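Home Furniture Room Systems Seating Washing Units Spares Contact

Stoltden Room System: Washing Unit, Wall Shelf and Seating

Reading time: 3 min

Updated February 19, 2025

Stoltden is a set of freestanding and wall-mounted pieces for multipurpose rooms that need a sink, open storage and seating in one space. It is sold by Zumard as a full room package or as separate items. All pieces in the package are supplied in white, black or gray.

Washing unit

The washing unit is a one-piece counter and basin in white with an open underside. The faucet is a tall gooseneck in the same finish as the counter. The spout clears a bucket or a deep pot, and the hose connections are reached from the front without removing a panel. The overflow is fitted at the factory. The trap is supplied loose and has to be assembled on site.

A chrome wire rack fits in the space underneath. It stands on its own legs and isn't fixed to the counter, so the lower shelf can be pulled out for floor cleaning. The maximum load on the lower shelf is 40 pounds, evenly spread. Spray bottles and other tall items are better kept on the counter next to the faucet, where there is no height limit.

Wall shelf

The wall shelf is built from open compartments that join side to side and top to bottom. No backs or doors are offered in this series. The lowest row can be hung high enough to leave the floor below it clear for a cabinet, a trolley or other floor-standing equipment. Fixings for solid walls are included. For hollow walls, order the Dostico rail kit, which spreads the load over at least 3 studs. 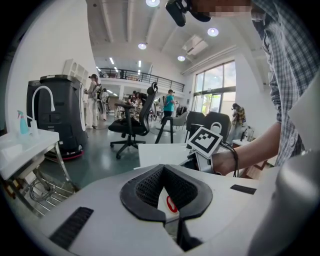
Dividers can be moved after the shelf is hung, but the outer shell should be leveled before any load goes on it. Check the level again after the first month of use. Compartments added later must come from the same production series, as the connector spacing was changed in September and older connectors don't fit.

Tables and seating

The work table has a plain white top with no cable openings. Leave enough space on the long side for a chair to be pushed back fully – the room plan supplied with the order shows the clearance.

Three types of chair are used with the system:

Task chair. Black mesh, tall backrest, padded seat, armrests, five-spoke base on casters. Seat height is set by a lever under the right side. Hard-floor casters are standard. Carpet casters can be ordered at no extra charge if noted before dispatch.

Side chair. Black upholstery. Intended to stand in pairs or in a row along the edge of the room. Covers are fixed and are cleaned in place with a damp cloth and a mild soap solution.

Shell chair. Gray one-piece shell. Used as an overflow seat behind the side chairs or at the table.

The task chair is made by Mocanu and carries its own warranty card. Keep the card, as claims on the gas lift and the base go directly to the manufacturer.

Delivery and installation

Lead time for the full package is 21 working days from approval of the room plan. The packed weight is 510 pounds, delivered on two pallets. Curbside delivery is standard. Delivery to the room needs a door opening wide enough for the counter, which can't be taken apart.

Water and drain connections must be finished before the washing unit is placed. Installation of the wall shelf takes two people. The rack and the seating need no tools except for the task chair, where the backrest is bolted on with the hex key in the carton.

Care

Wipe the counter and the table top with a soft cloth. Don't use scouring powder on the faucet – it dulls the finish. Dry the wire rack if water has run down from the counter, and check the casters on the task chair for hair and thread when the floor is cleaned.

Spare connectors, caster sets and trap seals are listed under Spares.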